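Nalcombe Handheld Demonstrations: Data Card

Maintained by the Iltard manipulation group. Release 2, May.

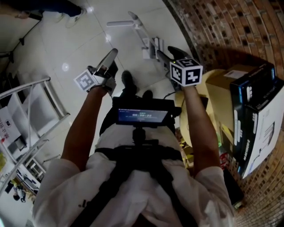 Summary

Nalcombe is a set of 289 demonstrations of everyday handling tasks, recorded by people using a pair of hand-held grippers. No robot is present during recording. The operator carries out the task directly, and the motion of each gripper is later converted into end-effector poses for a two-arm robot. The set is intended for research on imitation learning and on the transfer of human demonstrations to robot hardware.

Recording equipment

The operator wears a chest harness with a small monitor that shows the elapsed time of the current take. One gripper is held in each hand. A cube with fiducial markers is mounted on top of each gripper and is used to recover position and orientation. Video is taken from head height, looking down toward the hands.

Gripper opening is stored as a value between 0 (closed) and 1 (fully open). Left and right streams are kept separate and share one clock.

Collection procedure

Operators completed a training period before contributing to the release. Each take begins with both grippers held still in view of the head camera, followed by the task at a normal working pace. Operators were asked to keep the marker cubes visible where the task allowed it. Takes in which an object was dropped and picked up again were kept and carry the flag "recovery".

Recording took place in ordinary furnished rooms and storage areas. Lighting and floor surfaces were not standardized.

Contents

demos/ one folder per take, with video, poses and gripper opening
calib/ camera and marker cube calibration
splits/ training and test lists
notes/ operator remarks, in plain text

Of the 289 takes, 129 use both grippers at the same time. The remainder use one gripper while the other is held clear of the work.

Known limitations

Pose estimates degrade when a cube is turned away from the camera or hidden by a forearm. Short gaps are interpolated and flagged; longer gaps are left empty. Glossy floors may produce false marker detections, and users should apply the supplied mask. Contact force was not measured.

Access and contact

Access is granted for non-commercial research on written request. Questions about calibration should be sent to Chang-ho Jeon, and questions about licensing or removal of material to Normunds Rimkutė. Loader scripts are kept in the Prarnura repository.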